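Home | Products | Skostel | Downloads | Support

Skostel 2: motion planning for arms in furnished rooms
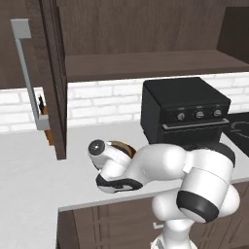 Reading time: 6 minutes

15 December 2021 | By the Clinddale product desk
Print | E-mail this page

Skostel is a motion planning library for single robot arms working among furniture, doors and household appliances. It takes a description of the arm, a description of the room and a goal, and returns a timed joint path that keeps clear of everything it has been told about. Version 2 replaces the collision checker, adds hinged and sliding parts as first-class objects, and changes the scene file format. Existing users should read the section on upgrading before installing.

The kitchen in the picture is from Vumumside, the set of simulated rooms supplied with the library. It has an open upper cabinet, a bowl on the countertop close to the gripper and a toaster oven against the tiled wall behind the arm. A planner that treats the room as a flat table with boxes on it will do badly in such a place. The open door takes up space in front of the cabinet, down almost to the worktop, and its bar handle stands proud of the panel.

What the library does

Skostel has three parts, which can be used separately.

The scene server holds the current state of the room. Each item has a shape, a pose and, where needed, a joint. Other programs read and write this state over a local socket. Changes are numbered, so a path can be checked later against the exact state it was planned for.

The planner searches for a path from the current arm position to a goal. Goals may be given as joint values, as a hand pose, or as a region of hand poses, such as any grasp on the rim of a bowl with the palm facing down to within a stated angle. Region goals are generally solved faster than single poses. Use them where the task allows.

The timing stage turns the path into a trajectory within the speed, acceleration and jerk limits of the arm. It does not alter the shape of the path unless corner blending is switched on. Blended corners are checked again for collisions before the trajectory is released.

Doors, drawers and lids

In the previous version a cabinet door was a fixed box. To open it, users deleted the box and added another in the new place, and many programs did this badly. In version 2 a door is a body with a hinge, a range and a current angle. The planner can be asked to:

- hold the door still and treat it as an obstacle at its current angle
- move the hand with the door along the arc of its handle
- plan for any door angle within a range, for use when the angle is poorly known

The third mode fills the whole swept volume of the door across the stated range. It is slow and cautious. With a wide range it will often fail to find a path at all, and the error report will name the door as the cause.

Handles are modelled as separate bodies attached to the door. A bar handle is entered as a bar and its two standoffs, leaving the gap behind the bar open. If a handle is given as one solid block, grasps that need fingers behind it will be refused. This is the most common scene fault we see in support requests.

Collision checking

The new checker is called Begay. It works on convex parts and signed distance, and it returns the nearest pair of bodies as well as a yes or no answer. The nearest pair is written to the log for every rejected path.

Default clearance is 15 mm between the arm and any fixed body. Clearance can be set for each pair of bodies, and it normally has to be: the fingers must come close to the thing they are going to grasp, while the elbow should stay well away from it. Elbow contact deserves particular care in narrow worktop layouts. The wrist may be in open space with the upper links close to an appliance, and a viewpoint that shows the wrist clearly can hide that gap completely. Check the log as well as the viewer.

The checker treats space it has no information about as free by default. This can be reversed by setting unknown_space to blocked. Users who feed the scene server from a depth camera should consider the blocked setting, at least for the region behind large objects. Interiors of cabinets need to be cleared by a fresh observation before the planner will enter them in that mode.

Performance

Our regression set contains 2,692 planning problems, all in the Vumumside rooms. With default settings and the default time limit, Skostel 2 solves 2,201 of them on our reference desktop. The rest fall into two groups. In one, a path exists and is found if the limit is raised. In the other, we do not know whether a path exists. The planner cannot prove that a problem has no answer, and a timeout should never be read as such a proof.

Most of the hard cases involve reaching into an upper cabinet past a part-open door, or lifting a wide object with the forearm low over the worktop. Results depend heavily on the arm, the base position and the order of the joints. Run your own cases before choosing a time limit. A problem file recorded on one machine can be replayed on another with the same random seed, and will give the same path, although the time taken will differ.

The Vumumside rooms

The rooms are meant for testing planners and scene code. They include hinged cabinet doors, worktops, common appliances and small loose items. Each is supplied with a visual model and a simpler collision model. The two do not match exactly. Rounded edges are left off the collision models and knobs are merged with the panel they sit on, so pressing or turning a knob requires a replacement part, which can be loaded from the extras folder.

Materials in the visual models have no effect on planning. Friction and mass values are included for those who want to run the trajectories in a physics simulator, but they are estimates and should not be relied on for force control work.

Viewer

The viewer shows the scene server state, the planned path and the log side by side. The arm can be stepped along the path one waypoint at a time. Bodies can be hidden singly, which helps when a forearm or cabinet door blocks sight of the hand. Hiding a body in the viewer does not remove it from the scene. The status bar shows how many bodies are hidden.

The viewer is read-only by default. Start it with the edit flag to drag objects or change hinge angles. Edits are sent to the scene server at once and are seen by every connected program, so keep edit mode off on a machine that is driving a real arm.

Requirements

A 64-bit Linux desktop with a current C++ compiler is needed to build from source. Python bindings are included and cover the full scene and planner interfaces. The timing stage can be called from Python but runs in its own process. A graphics card is needed for the viewer only.

Arms are described in URDF. Closed chains are not supported. Grippers with coupled fingers are supported where one joint drives the others by a fixed ratio.

Limits of use

Skostel plans for one arm at a time. A second arm may be present as a moving obstacle if its trajectory is known beforehand. Soft items such as cloths and cables cannot be represented except as fixed volumes. Liquids are not modelled, though an upright constraint may be set on a held container, with a tilt limit on each axis.

The library is not a safety system. It has no rating for protective stops or for work near people, and must be used behind the safety functions of the arm controller.

Upgrading

Scene files from the first version are not read directly. The convert tool supplied with the library writes a new file beside the old one and lists any bodies it could not place. Doors are converted as fixed boxes, because the old format holds no hinge data; the hinges must be added by hand. Pair clearances are carried over unchanged. Check them against the new default, as some were set to work round faults in the old checker.

The Python call plan_to has been split into plan_to_pose and plan_to_region. The old name still works and prints a warning. It will be removed in the release planned for August.

Licences and support

Skostel is licensed by the seat for development and by the arm for deployment. The Vumumside rooms come with either licence and may be used in published work. Support requests should include the problem file, the log and the version string printed by the scene server. Screenshots of the viewer are useful only if the hidden body count is visible.

Print | E-mail this page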